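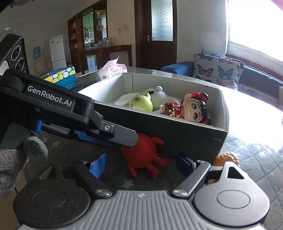

I've been meaning to write down what I learned from a winter of reading about rock pools, so bear with me, it's going to be a long one and the kettle is on. It started with a walk in March at low tide, when I couldn't name a single thing I turned over, which is a bit shameful after seven years of living a short bus ride from the sea. My idea of a crab up to then was more or less the red rubber one, round body and stubby legs, and the shore crabs under our harbour wall are nothing like that. They're a murky green, mostly, and very cross.

Threads › Seaside › Rock pools

Latest Threads Replies Saved About

Right, so, crabs first. The common shore crab is the one you'll meet nine times out of ten on our bit of coast. The young ones come in all sorts of patterns, white patches and speckles and even a sort of triangle on the back, and I spent a whole evening convinced I'd found something rare. I hadn't! Josiane Hoarau put me right by return of message, very kindly.

She's also the one who explained moulting to me. A crab can't grow inside its shell, so it backs out of the old one and sits about soft for a few days while the new one hardens. Most of the "dead crabs" you find along the strandline are empty shells. Lift the back and have a look inside – if it's clean and hollow, the owner walked off. I can't tell you how much that cheered me up.

Anemones next. The beadlet is the dark red blob that looks like a wine gum somebody has sucked and stuck to a rock. Come back when the water's over it and it has opened right out. They can live a good long while and they do squabble with the neighbours, very slowly, using the little blue beads round the rim. I sat by one pool until my legs went numb and saw no squabbling at all, but I had a flask and it was lovely.

Limpets go back to the same spot after feeding, and on soft rock they wear a ring that fits their own shell. Please don't kick them off to see. I was taught to do that as a child and I still feel bad about it.

For where to go, I like the ledges below Itura Point best, on the far side from the car park. There are 265 steps down according to the sign at the top, and I have no reason to doubt the sign. Check the tide table before you set off and start back up well before it turns, as the gully by the bottom step fills first.

Roscoe Lindgren asked what I take with me. Not much: old trainers that grip, a clear plastic tub, a jumper, a sandwich. No nets, they tear the weed and pull legs off things. Fill the tub from the pool, look at one creature at a time, and put it back where you found it within four minutes or so in warm weather. If you turn a stone over, turn it back again, weed side up. There's a whole household under there that wants the dark.

Oh, and bacon on a string off the harbour is fine by me if you use a little mesh bag and no hook, and if the bucket's in the shade. Don't crowd them in, they fight.

I'm still stuck on the small brown fish that shoots under the ledge as soon as my shadow falls on it. Blenny or goby? I'm told a blenny has one long fin down its back and a goby has two, but mine has never stayed put long enough for me to see any fins. If anyone has a trick for it, I'd be so glad to hear it. I'm going down again on the next big low tide with a bigger flask.

Print this thread | E-mail this thread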